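Bin picking, Ledham cell: notebook, March

Status at start of session

Set Turau has 1,139 accepted grasp attempts. Target for the first training run is 4,000, with 2,000 as the minimum before anyone bothers fitting a model. Episodes rejected by the checker are not in that number. They stay on disk under the same set name with the reject flag on, so do not count folders.

Changes since the last entry:

Bin re-clamped after it crept toward the back during the long run. Hand-eye calibration repeated afterward. Residual was a little worse than before but inside our limit, so I kept it. Anything recorded between the creep and the new calibration has been tagged "pose suspect". Flellel can still read those for image statistics but should skip them for grasp labels.

Speed on approach lowered one step. The cable bundle at the wrist was pulling at the far end of the rotation range and the force trace showed it as a false contact. With the slower approach the bump is still there, only smaller. Threshold left alone for now.

Object set for this block

Mixed soft and hard, few items, well spread. The earlier block was nearly all rigid parts and the policy proposals from it were useless on fabric. In the bin now: the black drawstring pouch, teal spoon, green-handled tool, watermelon slice, the knotted tan thing and the long dark bar. The pouch is the one I care about. It has no stable top surface, and the proposals keep going for the drawstring ends.

Spoon is hard for a different reason. Lying flat near the back wall it leaves little clearance for the fingers, and the planner throws out most candidates before the arm moves. Those are logged as "no plan", which is a separate class from "missed". Please keep them separate when relabeling. Bajpai merged the two in its first export and the failure rate looked far better than it was.

Depth on the bin floor is poor where the metal is scuffed. Worn patches in the middle return scattered points and the segmentation sometimes makes a small object out of them. I have masked by height for the moment. A matte liner would fix the depth but change the friction, and then the earlier episodes no longer match. Leaving it bare.
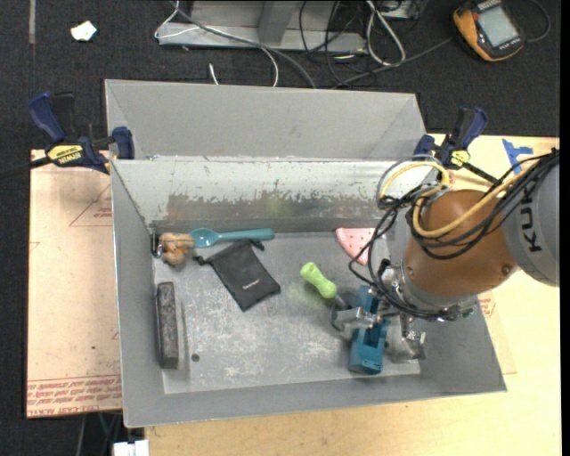
Procedure as run

1. Scatter by hand, fixed camera capture, then start. No rearranging between attempts unless the bin reaches the reset condition.

2. Reset condition is two items or fewer left reachable, or the same item failed five times in a row. Log the reason. "Manual" by itself is not a reason.

3. Each attempt writes color, depth, joint states, wrist force and the outcome. Outcome is read from finger width after lift, then again after the hold. Thin items fool the first reading, so use the second.

4. Released items go back into the same bin from low height at a random position. This keeps the scatter changing without an operator.

5. Check both clamps at every reset. Push on the near wall by hand. If it gives, stop and recalibrate.

Notes on labels

The pouch gets a soft-body flag. A grasp that lifts it by a drawstring end counts as success for the outcome field but goes in with grasp quality "low". I went back and forth on this. Marking it as failure teaches the model that the string is empty space, and that is wrong too.

The long bar against the left wall is mostly an obstacle. Proposals on it are rare and the collision check rejects nearly all of them. Nudge it inward at the next scatter and see if that changes.

Attempt index at the last save was 3,155, counting rejects and "no plan". Backup to the Ledham share finished before the log was closed.

Open

Wrist cables need a new tie point before the speed goes back up.
Write the width check for thin items into the recorder.
Rerun the Bajpai export with the classes split.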